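Contact labels from a head camera: we removed the "press" class and the policy became better

Last updated: March, 16:20

Keabetswe Cele

Hello all. I want to share a result from our shelf work and ask for opinions before I write it up properly. The background is in my older thread about the Skernum set, so I make it short. We train a policy for tidying baskets on store shelves from human video taken at head height. There are no gloves and no force sensors, only the video. The whole set is 3548 clips after cleaning.

In the first version of the labels we had five hand states: free, reach, grasp, press, rest. The annotators marked one state per hand at every key frame. The problem was always between press and rest. Two annotators looked at the same key frame, one wrote press and the other wrote rest, and when I looked myself I could not say who was right.

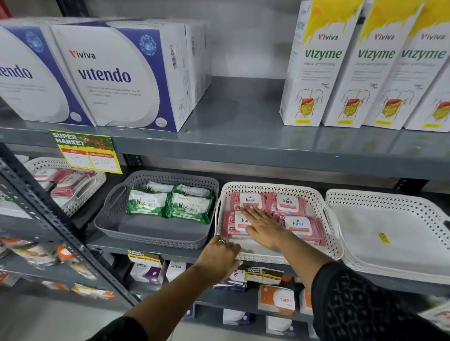
Keabetswe Cele

The left hand is easy in this one. It holds the front rim of the basket, so grasp, and all the annotators agreed. The right hand lies flat over the pink kara packs with the fingers toward the back. Is it pushing them down, or pushing them back, or doing nothing? From the key frame I don't know.

So we merged press and rest into one class, "flat contact", and let the model take the motion from the neighboring frames without any label for it. 1625 clips have at least one key frame with flat contact, so it is not a rare case for us. After the merge, the policy finished more of the held-out basket tasks than before. There are 60 tasks in the held-out part and they were the same for both versions. I will post the full table when the second seed is finished.

My question: did other people see this, that a coarser contact label gives a better policy? Or do I fool myself?

gullard

Did you retrain the annotators between version one and version two? If they had more practice by then, your grasp labels are also cleaner and the gain could come from there. I don't see how you separate the two things.

Keabetswe Cele

No new annotation was done. We took the old labels and replaced both words with one by a script. Everything else is the same file.

gullard

OK, then this objection is gone. I have another one. A policy which doesn't know press from rest will sometimes press where it should rest. With wet wipes you will not notice. With a carton of eggs you will.

nel_k

I agree with gullard on the eggs, but the old labels did not protect the eggs either. If two people can't agree on a label, the model learns the average of two people. I prefer no label to a label like this.

I had the same discussion in my former group, where we labeled drawers. We had "pull" and "hold" and the agreement was poor. We kept both classes because the supervisor liked them.

polska

Can you show a case with two hands doing the same thing? The one in the first post is mixed, grasp on one side and flat on the other. I think the mixed case is the easier one, because the gripping hand already tells the model that the basket is held in place.

Keabetswe Cele

Yes, this is a good point. Same shelf, same basket:
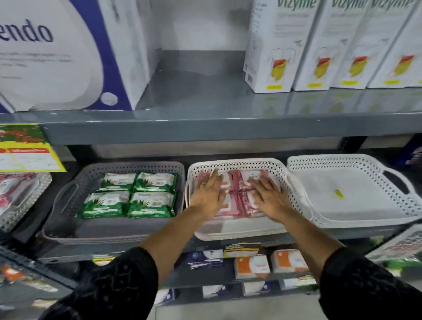
Key frame with both hands in flat contact, pink packs.

With the old labels we got press/press from one annotator and rest/press from the other. I asked them both to explain. The first said the fingers look stiff. The second said the left hand looks relaxed. They were looking at the same pixels. I don't blame them, the task was badly written by me.

I also think the empty basket on the right side matters, and I did not think about it before. One annotator told me she wrote "rest" more often when there was free space near the hands, because she expected the person to move something there next. So she labeled the future and not the frame.

polska

Thank you. For me this settles that the key frame protocol is wrong. It doesn't settle that the class is wrong. If you show the annotator one second before and one second after, maybe press and rest come back as two clean classes. You threw away a useful distinction because you showed it in a bad way.

nel_k

Maybe. But how much does a one-second window cost? With key frames an annotator goes fast. With windows they must play the video every time.

polska

You need it only for the flat contact clips, not for everything. And you can start with 100 of them and see if the agreement goes up. If it doesn't, I will be quiet.

Keabetswe Cele

100 clips we can do. I will ask Ruan, he runs the annotation side and he has his own opinion about windows.
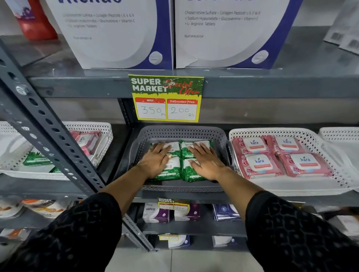 Posted by Ruan Visser | replying to polska

I am the colleague with the opinion. I picked the green packs in the gray basket on purpose, because I believe windows will help less here than polska hopes.

Look where the hands are. The left one is on the two left packets and the right one is on the two right packets, palms down, and most of what you would like to see is under the palms. When a soft pack gives way under a hand, the sign is at the edge of the pack. If the hand covers the edge, you can play the video ten times and still guess. A force glove would solve it, but then we have a different dataset and a different budget.

My second remark is about the view. The camera sits at the head and looks down over the forearms, so the contact surface is nearly always hidden by the hand which makes the contact. A side camera would see the height of the fingers over the basket rim. We tried to get permission for one in the aisle and did not get it.

I will still run the test on the 100 clips. I would like to fix the rule before we start: if agreement on press against rest does not clearly improve over the key frame numbers, we keep flat contact. I don't want to discuss the rule after we see the result.

gullard

"Clearly" is not a rule. Please write a number.

Ruan Visser

Fair. I will write it in the protocol file and link it in this thread before the first clip is opened.

polska

I accept this. One request: please mix the green and the pink packs in the sample. In the pink case with the hand on the rim, more of the basket is free to see, and I expect the window helps more there. If you take only the covered ones, you will find what you want to find.

Keabetswe Cele

We will draw the sample at random from the 1625, so both will be in it. I can report them separately, mixed hands and both hands flat.

nel_k

Could you also report grasp on the rim? I know everybody agreed on it in your example, but I would like to see it as a control. If windows make grasp worse, then something is wrong with the player or with the instructions.

Keabetswe Cele

Good idea, I add it. The second seed is still running, so the table from my first post will come first and the window test after it.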